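# Skondireo puts the sweets back in their boxes

**For immediate release — Tuesday, February 13, 2018**

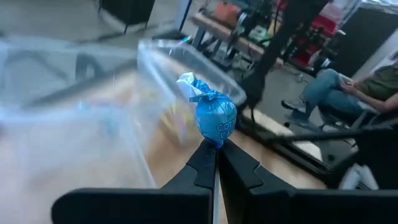
Skondireo, which supplies loose wrapped sweets to offices, hotel desks and the sort of waiting room where you are kept waiting, today announces its sorting days. Customers who have let their sweet drawer go to ruin may now send the lot back and have it returned in clear plastic bins, one kind to a bin, with everything facing no particular direction but at least among its own sort.

The service starts at the Prikano shop and runs on two days a month until August. Bookings open this morning.

The company has been selling wrapped sweets by weight for 14 years. For most of that time it took the view that what happened to them after the till was a private matter. A survey of its customers last autumn changed its mind. Of the 695 who replied, more than half said they kept all their sweets in one container, and a good many said the container also held batteries, drawing pins or foreign coins. One firm of surveyors reported a door key, which it had already paid to replace.

"People write to us and say the blue ones have run out," said Edin Georgiev, who looks after customers at Skondireo. "We go round and the blue ones haven't run out. They're at the bottom, under the toffees, where they've been since the Christmas before last. We used to sell them more blue ones. I'm told this was good business, but I found it a bit sad."

## How it works

Customers bring or post up to 50 handfuls of mixed sweets. Skondireo accepts that hands vary and has set its own handful using Mr Georgiev's, which is larger than he would like it to be. Sweets are checked for torn foil and loose twists, and anything that has come unwrapped is thrown away without a hearing. What remains is sorted by kind, then by wrapper where a maker has dressed the same sweet in several colours.

The sorting is done at a long table in the back of the shop. Each sweet is lifted by the twist so the wrapping stays shut, a rule that the sorting team regards as plain good manners. Round sweets in foil go in deep bins. Flat ones go in shallow trays, as they otherwise slide under one another and sulk.

Sorted sweets go home in see-through bins, supplied by Gedeo, with a choice of long or square. Lids cost extra. The company tried coloured bins last summer and abandoned them after a fortnight, when staff kept putting green sweets in the green bin whatever they happened to be.

## What it does not cover

Skondireo will not sort chocolate that has been through a hot summer on a windowsill. It will not settle arguments over who ate the nice ones. It is also unable to identify sweets brought back from holidays, though Mr Georgiev will have a go if asked, and has been known to be wrong with great confidence.

Gum is excluded after an incident at the trial, about which the company has nothing further to say.

## The trial

The service was tried out with Kleinschmidt, a firm of accountants two streets from the shop, whose reception bowl had been topped up without ever being emptied. Sorting it took roughly a day. The firm now keeps a row of bins on the front desk and has asked for one more, to be left empty, for wrappers.

Skondireo had hoped to report that tidier sweets led to fewer being eaten. They led to more, by a fair margin, and the accountants have the figures. The company has decided it can live with this.

"I wouldn't call it a revolution," said Mr Georgiev. "It's some boxes. But you can find a mint now, and on a Monday that's worth something to people."

## Booking and prices

The first sorting is free to anyone who already buys from Skondireo. After that it is charged by the bin. Places may be booked at the counter or by telephone during shop hours, and customers posting their sweets are asked to use a stout box and to write their name inside the lid as well as on the outside. Envelopes have been tried and are no longer welcome.

**Notes to editors**

Skondireo sells wrapped sweets to businesses and the public from its shop and by post. Journalists may attend a sorting day if they let the shop know first. They will be given a stool and a bin of their own to fill, and asked to wash their hands.

Press contact: Edin Georgiev, Skondireo, care of the Prikano shop.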